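Garra paralela ou garra de barras articuladas: três semanas de testes em simulação

Publicado na sexta-feira, 20 de setembro

Há tempos que queria comparar duas garras de dois dedos na mesma bancada, com os mesmos objetos e o mesmo controlador. Fi-lo em simulação, porque em casa não tenho espaço nem dinheiro para dois braços, e porque queria repetir cada posição inicial sem ter de a medir com fita-cola no tampo. Ficam as notas, sobretudo para mim, que daqui a dois meses já não me lembro de metade.

O simulador é o Clono, na versão que saiu antes do verão. O controlador é o Ament, que corre à parte e recebe as posições por uma ligação local. Experimentei também o planeador do Gavatico, mas só durante dois dias. Gera trajetórias mais suaves e demora demasiado a recalcular quando o alvo muda, e no meu computador isso notava-se muito. Voltei ao Ament e não pensei mais no assunto.

As duas garras

A primeira é uma garra paralela simples, montada num Franka. Os dedos abrem e fecham em linha reta e mantêm sempre a mesma altura em relação ao punho. Do ponto de vista do controlo é o caso fácil: peço uma abertura, recebo essa abertura, e a ponta dos dedos está onde eu a calculei.

A segunda é uma garra preta de barras articuladas, com almofadas planas no lado de dentro dos dedos. Abre bastante mais. O problema é que, no modelo que usei, a ponta dos dedos avança enquanto a garra fecha. Se o braço desce até à altura certa com a garra aberta, ao fechar os dedos já estão baixos de mais e raspam na pedra. Perdi quase uma semana com isto, convencido de que era um erro de calibração da câmara.

A correção foi fazer o braço subir um pouco durante o fecho, em função do ângulo das barras. Tirei os valores do modelo geométrico e pus numa tabela que o Ament consulta a cada ciclo. Há maneiras mais elegantes de o fazer.

Os objetos

Usei coisas pequenas e finas de propósito. Apanhar uma caixa ou uma lata qualquer garra apanha, e com isso não se aprende grande coisa. Um lápis deitado é outra conversa: há pouca altura para agarrar e rola ao primeiro toque. O parafuso tem a cabeça mais larga do que o corpo, e se os dedos fecham sobre a transição entre os dois ele roda e foge para o lado.

Fiz 260 tentativas ao todo, divididas ao meio pelas duas garras. Conta como sucesso levantar o objeto e mantê-lo no ar até o braço parar. Tive 156 sucessos. Das falhas, 61 foram por o objeto rolar antes de os dedos fecharem, quase todas com o lápis. As restantes dividem-se entre contacto com o tampo e erros meus na orientação do punho.

A garra paralela ganhou nos objetos finos, com uma diferença clara. A articulada ganhou no parafuso, creio que por causa das almofadas mais largas, embora também possa ser do atrito que vem definido de origem no modelo. Não mexi nesse valor em nenhuma das garras. Devia ter mexido, fica para a próxima ronda.

Câmaras

Trabalhei com duas vistas, uma de fora, que apanha o braço e o tampo, e outra junto ao punho, virada para os dedos. A de fora serve para perceber o que correu mal. Para decidir a aproximação final serve de pouco, porque o braço tapa o objeto precisamente quando preciso de o ver.

A do punho resolve isso mas traz outro problema. O tampo tem um padrão de mármore com veios claros, e o detetor que eu usava ao princípio tomava alguns veios por contornos de objetos. Com um fundo liso funcionava sempre. Com a pedra, dava-me orientações disparatadas. Passei a usar a imagem de profundidade para separar o que está pousado do que é textura e só depois calculo o eixo do objeto com a imagem a cores. Ficou mais lento, 123 milissegundos por imagem, e para este tipo de tarefa chega.

O mesmo cenário visto junto aos dedos da garra articulada e de fora, com o Franka:

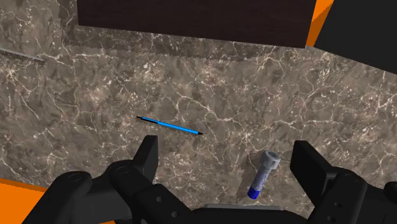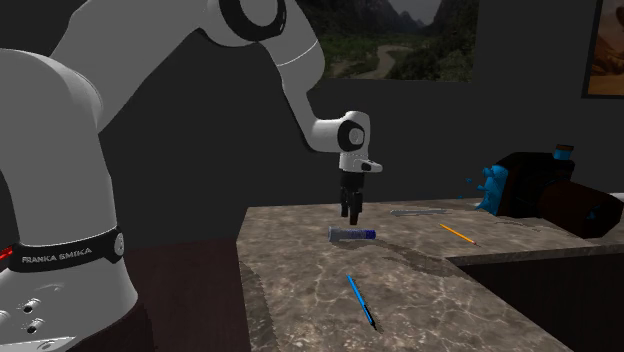 Comentários (2)

Setiawan
Tive o mesmo problema com a ponta dos dedos a avançar numa garra de barras. Em vez da tabela, defini o ponto de referência da ferramenta a meio das almofadas e atualizei-o com o ângulo da junta, dentro da própria cinemática. O controlador trata do resto e deixa de ser preciso somar a correção por fora. Quanto ao atrito, vê se o Clono está a usar o valor do dedo ou a média entre o dedo e o objeto. Na versão que tenho, a opção vem desligada e os resultados mudam bastante com peças metálicas. Se repetires os testes, sugiro também reduzires o passo da física durante o fecho. Com o passo normal, os meus cilindros saltavam ao primeiro contacto e eu contava isso como falha da garra.

Resposta do autor
Obrigado. O passo da física não me tinha ocorrido e pode explicar parte dos lápis que rolaram. Vou repetir essa série em outubro com o passo reduzido, e experimento o ponto de referência móvel na mesma altura. A opção do atrito ainda não a encontrei nos menus, deve estar no ficheiro de configuração.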